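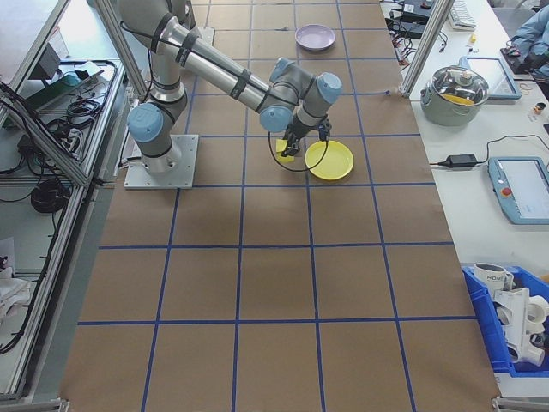
The arm at Skoneck, sponge in hand, with the yellow plate beside it on the taped-up table.

I should say at the start that I am bad at video games. My thumbs have never done what I wanted them to, and I still hold a controller as if it might go off. So when the people at Sallance asked whether I'd like to spend a day at their workshop in Skoneck teaching a robot to pick up a sponge, I said yes very quickly and then worried about it for a week.

The worry was half right. There are two ways to show this robot what you want, and I was dreadful at one of them and (I'm boasting a bit) rather good at the other.

We began with the good one. You take hold of the arm and simply move it, the way you'd guide a child's hand round a letter. It feels heavier than it looks and then, once it gets going, oddly light, like pushing a well-oiled gate. You bring the gripper down over the sponge, close it, lift, carry it across to a plate and let go. The arm remembers the lot. I did 17 of these before lunch and only squashed the sponge into the table on the first few goes. Lovely! I could have done it all day.

The trouble, they told me over sandwiches, is that moving it by hand puts you in the way. Your elbow is in the picture, your sleeve is in the picture, and a robot that learns partly by watching may come to expect a sleeve. So after lunch they sat me down at the controls, well clear of the table, and I had to do the same job at a distance.

Oh dear. Left was left, fair enough, but forwards seemed to be a matter of opinion, and my first attempt missed the sponge by a good hand's width. I kept leaning sideways in my chair as though that would help. My second go knocked it into the next square, and the third was so slow that the chap beside me went off to make tea and came back before I'd finished. He was very nice about it.

The squares, by the way, are my favourite thing in the whole place. The table is covered in ordinary brown paper, the sort you'd wrap a parcel in, and marked out with blue painter's tape. Before each go you move things to different squares. If the sponge always started in one spot, the robot would learn the spot and not the sponge. I liked that. I know people who make dinner that way.

By teatime I'd managed 14 goes at the controls that were good enough to keep. A regular gets through 51 in an afternoon, and can chat while doing it. The best of them came over from Kuster, where she used to ice cakes, and she says the trick is to stop watching your hands. I tried that and dropped the sponge.

They do keep some of the wobbly ones, I was pleased to hear, provided the sponge ends up where it should. A wobble and a recovery can be worth having, because the robot will wobble too. I've asked to come back in April for another try at the controls, and in the meantime I'm practising on my nephew's racing game. I came last again on Sunday.

More from the magazine
Two days on the night bus to Mellar
The great Kuster bread oven revival
I tried to mend my own boots
Readers' letters: your worst sheds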